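The bell on the door at Gastarano still works, which made me happy before anyone had said hello. I've bought mixing bowls in that shop since I moved to Stummont, and last month I finally asked the potter who runs it if she'd sit down and talk to me (she said yes, as long as I didn't mind her trimming foot rings the whole time).

She started with a night class at the old Cruzado school. "I went for the company," she told me. "I was terrible! My first pot leaned so badly my sister used it for umbrellas." It took her 3 years to sell anything, and the first buyer paid $18 for a butter dish and asked if the lid was meant to wobble. It wasn't.

These days she mostly makes tableware, and last February she took on her biggest order yet, 262 plates for a restaurant called Grandness. I asked how that went and she put her tool down for the first time. "I stopped seeing plates. I'd close my eyes at night and there they were, going past." Of those, 236 came out well enough to deliver on the first go, and she threw the rest again over one long, cranky week.

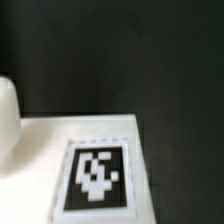
White on white, against a dark background.

What about color, I wanted to know, because her shelves have gotten so pale lately. "I got tired of blue," she said, and laughed. "People will tell you white is safe. Try glazing it! Every thumbprint shows." She still does a green now and then if a regular begs, and I may have begged a little. My bowl should be ready when the next kiln load comes out.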